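The Capsule Wardrobe Would Like Another Word With You

Why the promise of owning fewer clothes keeps ending at the checkout

The email arrived in November, which is when these emails arrive. Kelteo, a clothing label I had bought one pair of socks from, wanted me to know that I owned too much. My closet was loud. My mornings were heavy. What I needed was less, and less was available in four neutral colours with free shipping over a certain amount.

I have been reading about owning fewer clothes for most of my adult life, and in that time I have never come across a version of the idea that didn't have a shop attached. There are books, and the books have planners that go with them. There are courses. There are the boxes that go under the bed and the boxes that go inside those boxes. A friend of mine once spent a long weekend getting her wardrobe down to what she called the essentials, and by the following month she had a new trench coat, because the list said a trench coat was essential and she had never owned one.

I'd like to be fair to the idea, so I'll say what it is. A capsule wardrobe is a small set of clothes that all go together. You pick a few colours, you choose plain shapes, and in theory any top can be worn with any bottom. You stop standing in front of the closet in your underwear at ten to eight. You buy less, wash less, and throw out less. Put that way, I can't find much to argue with. My grandmother did it without a name for it. She had a good dress, a second-best dress, and things for the garden.

The trouble starts with the number. Every version has one. Kelteo's plan, which they call the Reset, settles on 67 pieces for a full year, not counting underwear, sleepwear, exercise gear, or "occasion" clothing. I asked the company where the figure came from. The reply thanked me for my interest and told me the number was a starting point for my own journey. That seemed strange, given that it was printed on the front of the planner.

Jasora, a smaller outfit that sells mostly by subscription, goes further and says you can live well in 3 colours. Their starter bundle comes in oat, ink and clay. I ordered it for this article and wore it for two months. Oat turned out to show coffee, toothpaste, pen, bus seat and everything my kids touched. Ink faded at a different speed in the trousers than it did in the sweater, so that by week five the outfit I'd been told could never clash had begun to look like two people's laundry. Clay I have no complaint about. Clay was fine.

What bothered me more was how quickly I got bored, and how the company seemed to be counting on it. In the third week Jasora wrote to say that many members liked to "refresh" their capsule with a seasonal accent. The accent was a rust-coloured cardigan. In the sixth week there was another one, in green. If I had said yes each time I was asked, I would have finished the year with more new clothes than I'd normally buy in three, all of them bought in the name of having less.

I don't think this is a scam, exactly. I think it's a business, and a business that really did sell you one set of clothes and then left you alone would go under. That's the knot at the middle of it. The people best placed to tell us we have enough are the ones who don't need us to buy anything, and they don't have a marketing budget.

Then there is the clearing out. All of these plans begin with it. You empty the closet onto the bed, you sort, you keep what you love, and the rest goes in bags. I have watched a lot of videos of this part, more than I'm comfortable admitting. The bags are always tied up and carried out of the door, and the video always moves on to the nice bit with the matching hangers. Where the bags go is treated as somebody else's chapter.

I spent some mornings at the back of a second-hand shop in my own neighbourhood, where a good share of those bags end up. The shop takes clothing three days a week and could take it every hour if it had the room. In a slow week they put out what they can and pass the rest along to a rag dealer. January is not a slow week. The staff told me they can tell what advice is going around by what comes in. One winter it was all patterned blouses. Another year it was anything with a visible logo. Lately they have been getting a great many beige sweaters, barely worn, and they took some pleasure in telling me so.

A plain beige sweater, it should be said, is not easy to sell second-hand. Shoppers there are looking for something with a bit of life in it, or something hard-wearing, or something cheap for a child who will wreck it. The thin neutral knit that was supposed to last you a decade has usually gone bobbly under the arms by the time it's dropped off. I turned over the labels on a rack of them one morning. Most were a blend with more plastic in it than wool.

This is the other promise I have grown tired of, the one about quality. Buy once, buy well. It's good advice for people who can afford it and have some way of telling what "well" is. I'm not sure many of us can. I took four plain white T-shirts at four different prices and washed them every few days for two months, on the same setting, with the same soap. The dearest one cost 87 dollars. It twisted at the side seam before any of the others did. The cheapest went thin at the shoulders. The two in the middle were still going at the end, and I couldn't have told you in the shop which they would be. I felt the cloth, I held it up to the light, I looked at the stitching the way the articles tell you to, and I guessed wrong.

Four shirts don't prove anything, and a textile lab would laugh at me. But the people selling the 87 dollar one hadn't offered proof either. They had offered a nice paper bag and a card about the mill.

There are people who have made this way of dressing work, and I went looking for them so that this wouldn't be one long grumble. The ones I found had something in common. They hadn't set out to do it. One was a nurse who wore scrubs all week and had stopped thinking about the rest. One had moved countries with 2 suitcases and never got around to filling the closet at the other end. One had taught at the same school for so long that she had simply worn her way down to the things she liked. None of them had a planner. The teacher asked me what a capsule was, and when I explained it she said it sounded like a lot of work.

She has a point. The amount of thinking involved is the part that never gets counted. Over the two months I was following the plan I thought about clothes more than I ever had. I thought about them at lunch. I had a spreadsheet. I was rating my own pants out of five. The books say this fades once the system settles in, and perhaps for some people it does, but the forums where the followers gather suggest otherwise. People who finished their capsule years ago are still there every evening, asking strangers whether a navy coat counts as a neutral.

I asked myself the whole time who all this is for. The plans talk as though everyone has the same week. They allow for an office, a brunch and a flight. They don't have much to say to somebody who works outdoors half the year, or who has gained or lost a few sizes and may do it again, or who lives where it is minus thirty in one month and sticky in another. A woman at the second-hand shop told me she keeps clothes in three sizes, and she was not about to be told by a booklet that this was clutter. For her it was saving money.

And laundry, good grief. A smaller wardrobe means washing more often or wearing things dirtier, and there's no third door. In a house with its own machine and a line out the back, that's manageable. In an apartment block with a shared machine in the basement that eats coins, it's a second job. The Reset planner gives laundry a single page, with a drawing of a sprig of lavender on it.

What did I keep from all this? A few habits, none of them for sale. I wait a month before buying anything that isn't replacing something. I sew on buttons the same week they fall off, or I try to. I stopped reading the word "timeless" as if it meant something, and I unsubscribed from Kelteo, who sent a further three emails to check I was sure.

The oat trousers went to the second-hand shop in a bag, with the toothpaste mark on the knee. The clay shirt is still in the drawer, along with the orange T-shirt from a fun run that I was supposed to let go of on day one. I wear the orange one more.
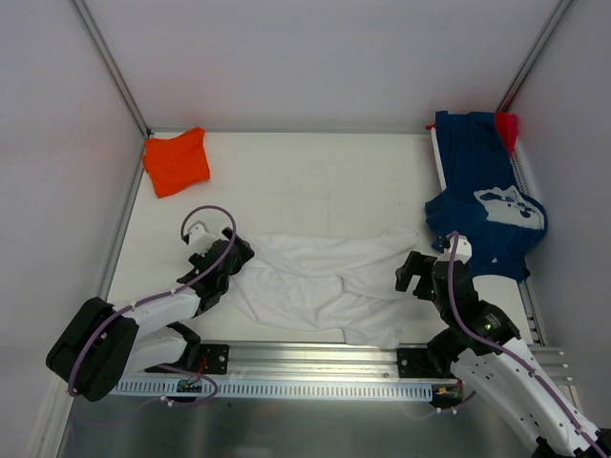
As for the trench coat, my friend has worn it twice. She says she's waiting for the right weather, and meanwhile she has her eye on a shorter one.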